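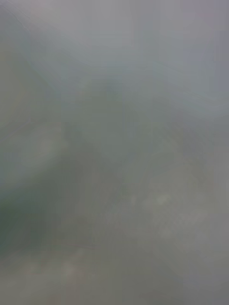 Automation in small workshops is usually introduced one task at a time, and the task chosen first decides whose day changes first. This report looks at one such case, the arranging room at Ballar, a firm that prepares artificial flower displays for hotels and waiting areas. The arm installed there works partly from a small camera at its wrist. At very close range that camera can return little more than soft gray, with a darker band running diagonally and some pale smudges at the lower right, and an operator who is asked to confirm a position from such a view has nothing to confirm it against. Much of what the staff told us about their changed work concerns moments of this kind. They were hired to handle stems, and they now spend part of each shift deciding whether a machine's view can be used.

1. Background

Ballar runs its arranging room from a unit in Zirkitdale. Before the arm was installed, each display was built by one person from start to finish. The arranger picked the stems, separated the heads, bent the wires, filled the container and cleaned up the outline. Work was assigned by display, and each person kept a paper sheet of what they had finished.

The arm now takes over picking and first placement. A person still prepares the stems, checks each pick, and does the final shaping. The scheduling software, called Uder, assigns work by step. The station itself is known on the floor as Dauda, after the name on the original project folder.

2. Method

We visited the room over 2 weeks in April. We observed morning and afternoon shifts, took notes at the station, and held short interviews with the arrangers and the shift lead. Mireille Masri carried out the interviews. Bilal Srour logged the picks and sorted the stoppages by cause. The log covers 200 attempted picks. We did not time individual workers, by agreement with the firm.

An attempt was counted as unassisted if the arm completed the pick and placement with no input from the operator. All other attempts were counted as assisted, including those where the operator only pressed the confirm button. This is a strict definition. Ballar's own weekly sheet counts a confirmed pick as a machine pick, so our figures should not be compared with theirs.

3. Results

Of the 200 attempts, 142 were unassisted. The remaining 58 needed a person. We grouped these into three causes: the view was too close or too blurred to use, stems were crossed, or the head had shifted on its wire after the approach began. Some attempts had more than one cause. We recorded the first one noted by the operator and did not try to rank them further.

Crossed stems were the cause most often raised in interviews. Hydrangea was mentioned by every arranger. The heads are wide, the leaves sit directly under them, and the branches meet close together, so a camera coming in from below has petals over it and several possible stems in front of it.

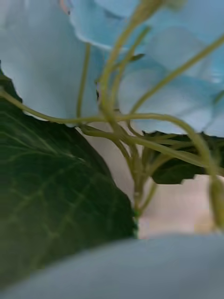

The operator then has to choose which stem the arm should follow. The interface allows a point to be marked on the camera view, or the attempt can be canceled and the stem placed by hand. Two arrangers said they cancel early with hydrangea, as marking a point takes longer than doing the job themselves. The shift lead prefers that they mark the point, so that the attempt is kept in the log. At the time of our visit there was no written rule on this.

4. Changes in the work

4.1 Pace. Arrangers described the old pace as uneven but their own. The station sets a steadier pace, with short waits. Most used the waits to prepare the next tray. One said the waits were too short to be a rest and too long to ignore.

4.2 Skill. Wire bending and final shaping are still done by hand, and the experienced staff considered these the harder parts of the job. Newer staff get less practice in choosing stems. A trainee who joined after the installation had not yet built a full display alone. The shift lead regarded this as a gap and had started giving trainees one manual display per shift.

4.3 Physical load. Reaching across the bench has been reduced. Neck strain was reported by two people and was linked to looking up at the monitor, which is mounted above shoulder height. Lowering it would require moving the cable tray.

4.4 Responsibility. Under the old system a poor display could be traced to one arranger. Under Uder, a display has several names on it plus the station. Staff disagreed on whether this was an improvement.

5. Output

The firm gave us a figure of around 700 stems handled per shift in the room as a whole. We could not separate the station's share from the hand work, and we have no matching figure from before the installation. No claim about productivity is made here.

6. Recommendations

Allow the operator to back the arm away from the stem with one button when the close view is unusable. At present this takes a cancel and a restart.

Write down when a hydrangea pick may be canceled, and record the cancellation without counting it against the operator.

Lower the monitor.

Keep the manual display for trainees and enter it in Uder as assigned work. It is currently done in whatever time is left over.

7. Limits

The visit was short and covered one room. The log was kept by one person, and the choice of first cause depended on what the operator said aloud. Night shift was not observed. Interview notes were read back to the staff before use, and two statements were removed at their request.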